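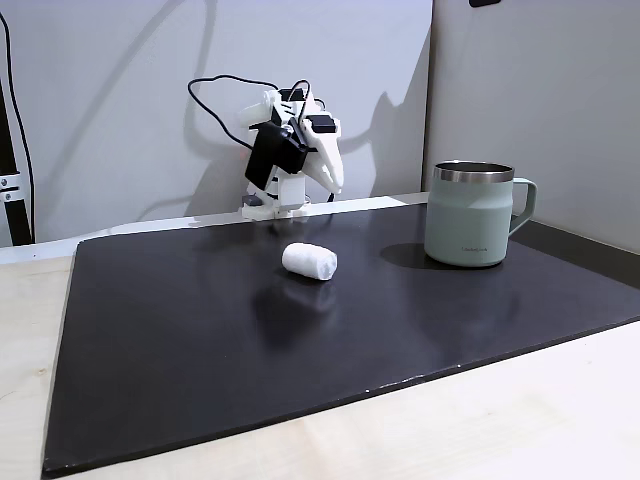 Gloss finish

A gloss finish is a surface coating or polish that reflects most incoming light in a single direction, giving a mirror-like look. It is used on furniture, musical instruments, display boards, and household panels. The opposite is a matte finish, in which light is scattered by small irregularities in the surface.

Measurement

Gloss is measured with a glossmeter, which directs a beam at the surface at a fixed angle and records how much light returns at the matching angle. The result is given in gloss units (GU). An angle of 60 degrees is used for most coatings, 20 degrees for very shiny ones, and 85 degrees for dull ones. A reading depends on the refractive index of the coating as well as its smoothness, so values from different materials are hard to compare. Two panels with the same reading may also differ in haze, a milky glow next to a reflected highlight.

Dark colors

Black and other dark coatings return little diffuse light. Reflections on them have high contrast, and scratches, dust, and fingerprints are easier to see than on a white panel with the same reading. Low, slanting light is commonly used for inspection.

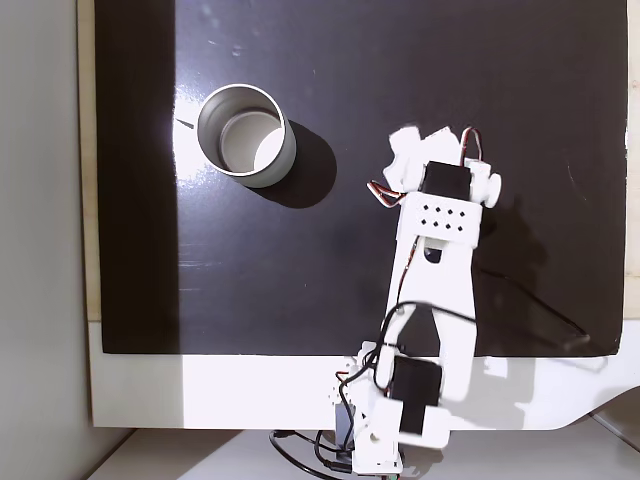

Faults found in this way include orange peel (a fine dimpled texture), sags, pinholes, and swirl marks left by polishing. Orange peel forms when the coating sets before it has leveled, and can often be sanded out if the film is thick enough. Pinholes usually require a new coat.

Production

A gloss surface may be obtained directly from the coating or by later rubbing. In the second method the cured film is sanded with finer and finer abrasives, in some shops up to 4000 grit, and then buffed with a compound. Heat from the buffing wheel can soften the film, and edges – where the coating is thinnest – are worked last and with light pressure.

The Paisan workshop in Tralleden followed a slower method, with each coat left to harden for 2 weeks before sanding. Agustina Cáceres, who cataloged the workshop's surviving sample panels, recorded a highest reading of 93 GU at 60 degrees. The panels are kept under inventory number 1086 and are shown each December.

Care

Dry wiping drags grit across the surface and is a common source of fine scratches. Loose dust is removed first with a soft brush or air, followed by a damp microfiber cloth. Waxes may fill shallow marks but do not remove them.

See also: Varnish; French polish; Lacquer; Surface roughness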